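Tandex Trestus
Tabletop Handling Station for Packing and Kitting

Home > Products > Handling Stations > Trestus

Overview
Product details
Staff and training
Service
Request a visit

The Trestus is a bench-mounted handling station with one arm and a two-finger gripper. It is intended for workplaces where small items are picked from a tabletop and placed in trays, cartons or kits by hand, and where the same motion is repeated through most of a shift. Tandex supplies the station complete, with the arm, gripper, controller and planning software, and installs it at the customer's existing benches wherever the bench is able to carry it.

Changes to the working day

A packing bench with a Trestus station still needs people. The station takes over the reach, grasp and place motions for items it has been taught. Employees at the bench prepare the trays, check the finished kits, deal with damaged or unfamiliar items and decide when the station should be stopped. One trained operator may supervise 2 stations, provided that both can be seen from the same position.

Employers should expect job descriptions to change. At the Polenia site, where the first stations were put into daily use in September, bench staff were reassigned to inspection and order changes, and rotation between benches was shortened. Several employees reported less strain in the wrist and shoulder by the end of a shift. Others found that supervising the station called for steadier attention than packing had, and the break schedule was adjusted after discussion with them. Tandex recommends that staff representatives take part in planning from the first site visit.

Product details

Mounting: bench or pedestal, four-point
Gripper: two opposed fingers, electric, exchangeable
Reach: 600 mm
Stored item programs: 70
Controls: touch panel, two-hand start, emergency stop on each side of the bench
Languages on panel: English, Spanish, Polish
Options: pedestal, light curtain, second tray holder, soft finger covers

Items with a rigid or semi-rigid surface are handled without special fingers. Bags, loose textiles and open containers of liquid are outside the intended use. Customers who are unsure whether an item is suitable may send samples to the Tandex applications desk before ordering.

Planning with the Shehu software

Each station is delivered with Shehu, the Tandex planning and simulation software. Shehu allows a bench layout to be built on screen, together with the items to be handled and the path of the gripper. Supervisors and bench staff can review the layout together and move trays or items to a better position while the real bench remains in normal use.

The view may be set behind the gripper, which is the position most operators prefer when teaching a pick. Finger opening, approach height and the distance to neighboring items can all be checked from there.

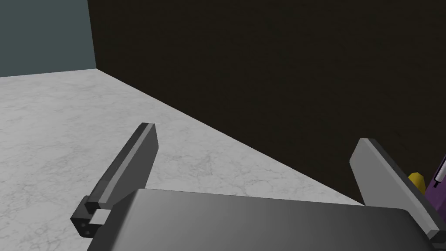

Shehu simulation view: gripper open over a marble tabletop, with a yellow and a purple item at right.

Layouts saved in Shehu are transferred to the station by the site administrator. A transferred program runs at reduced speed until an operator has approved it at the bench. Changes made at the panel are recorded and can be returned to the software for review.

Staff and training

The purchase price includes 8 hours of instruction for operators, held at the customer's site. The course covers safe start and stop, tray changes, teaching a new item, clearing a dropped item and daily cleaning of the fingers. No programming experience is required. A separate course for site administrators is available on request.

Safety

A risk assessment of the complete workplace is required before the station is put into use and remains the responsibility of the employer. Tandex provides a template and will review the completed form. Hands must be kept clear of the work area while the station is running. Finger exchange is carried out only with the power switched off and locked.

Service

Yearly inspection is available under contract. Replacement fingers, covers and mounting screws are kept in stock.

To arrange a site visit, please contact the Tandex sales office and state the items to be handled, the available bench space and the number of shifts worked.

Page last updated 19 Jan 2018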